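About Grusbridge

We test machines that are supposed to do chores. Most of them can't yet. 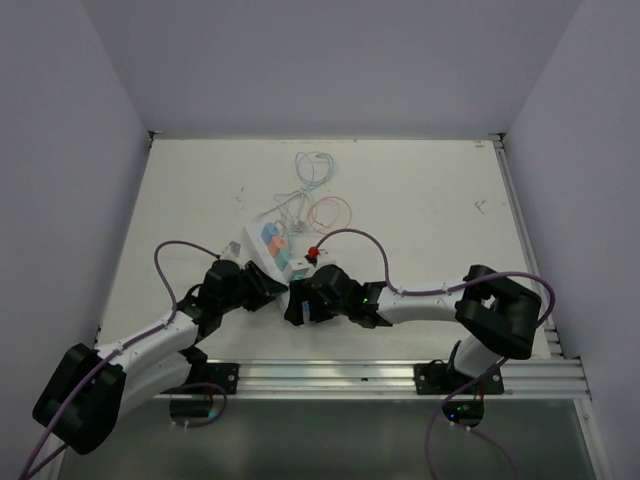

5 min read

Grusbridge is a small independent test shop. People send us robots, or send us the software that runs them, and we put them to work on the jobs their makers say they can do: folding, wiping, sorting, plugging things in, putting lids on jars. Then we write up what happened and send the bill. We don't build robots and we don't sell them. We have no shares in anyone who does.

Tsung-han Chien started the company after years of repairing packaging equipment, a trade that leaves a person hard to impress. He had been to one trade show too many where an arm poured a drink on a stage and everybody clapped. He wanted to know how many drinks it had poured on the floor that morning. The salesman wouldn't say, and that conversation is more or less our business plan.

What we think about the big question

Can machines do household chores? A few, badly, if you set out the items yourself and stay in the room. Can they do shop-floor chores? More of them, and some very well, provided the part arrives in the same spot every time and never changes shape. Take a machine that is excellent at one bracket and hand it a slightly different bracket and you may be there until dinner.

We get accused of being against the whole idea. We'd love to be wrong. All of us have laundry. But we have read plenty of announcements promising help around the house by next year, and we keep them in a drawer, and the drawer is full.

The trouble with cables

If you want to see where things stand, ask for something with a cable in it. A power strip with three colored plugs looks like a toy problem. A child can manage it, and so can a tired adult feeling behind a couch in the dark. For two arms working together it's miserable. The strip lies at an angle. One gripper has to help without getting in the other one's way. The plug has a right way up, and a small miss at the fingertips is the difference between seated and jammed. Meanwhile the slack cable behind it does whatever it likes, and it will do something else the next time.

Rigid things are forgiving because they stay the shape you left them. Cables, towels, bread bags and bedsheets don't, and a home is mostly made of those. When a maker shows us a beautiful demo with wooden blocks, we say thank you and ask for the bread bag.

How we test

A standard run is 2000 attempts at one task. Customers tend to think that's a lot until we remind them how often a dish gets washed in a family of four. We log every attempt, including the ugly ones. We don't throw out a failure on the grounds that the light was odd or the cup was an unusual cup. Homes have odd light and unusual cups.

If a person steps in, it counts as a failure. That covers nudging an object back into reach, restarting the program and untangling anything. It's the rule that causes the most arguments. A lot of published success rates depend on a helpful person standing just off to the side, and we've had customers withdraw a machine once they understood we wouldn't supply one.

We also move things. Between batches we shift the items a little, swap in a different brand, and turn things around. Scores nearly always drop. How far they drop tells you more than the first number did.

And we time the job against a person doing it at an ordinary pace. A robot that clears a table correctly but takes most of the evening has done something interesting. We wouldn't call it a chore done.

Remote control is its own category. There is nothing wrong with a person steering the arms, and it's a sensible way to find out whether the hardware is up to the task. But if someone is steering, our report says so on the first page, in type the same size as everything else.

What has impressed us

It wouldn't be fair to leave this out. Arms have become gentler than they were, and they recover better. A few years ago a dropped part meant the end of the run. Now we see machines look again and try a second time, and sometimes the second try works. Sorting jobs have come along nicely. So has wiping, if you aren't fussy about corners.

The hands are still behind the arms, in our view. Two hard fingers will do a surprising amount, and then you ask them to turn over a sock.

Our workplace

We're on the ground floor in Tunby, in a former upholstery shop with good light on the north side. There are 15 test stations, and 2 of them are kept for long runs that go overnight. Our tabletops get scuffed and we don't refinish them, which visitors sometimes remark on. There are 14 of us on staff, a mix of mechanics, programmers and one former pastry cook who is the best judge of handling soft objects any of us has met.

Our record-keeping software is called Mok. We wrote it ourselves and it is plain to look at. Every attempt goes in with its video, and nothing can be deleted, only commented on. Customers get full access to their own runs.

Gimow is the public side of what we do. It's a list of ordinary chores, each with a written setup and a rule for what counts as finished, free for anyone to use. "Load the dishwasher" takes up several pages. The next revision comes out in October and adds shoelaces, which we expect to go poorly.

Who hires us

Mostly buyers. A plant manager who has been quoted a price for two arms wants to hear from somebody who doesn't get a commission. We also work for investors, for insurers, and for the makers themselves, who are braver than they get credit for. Makers may publish our report in full or leave it unpublished. They may not publish the good half.

If your task isn't ready for a machine, we'll tell you so, and we may suggest a better shelf or a longer table. That advice has cost us follow-up work more than once.

Visiting and getting in touch

Visits are by appointment. Bring the awkward version of your part, the one that always sticks, and leave the clean sample at the office. Students are welcome in small groups. For quotes, use the contact form and describe the chore in your own words, as you'd explain it to a new hire on the first morning.

Page last updated September 5, 2022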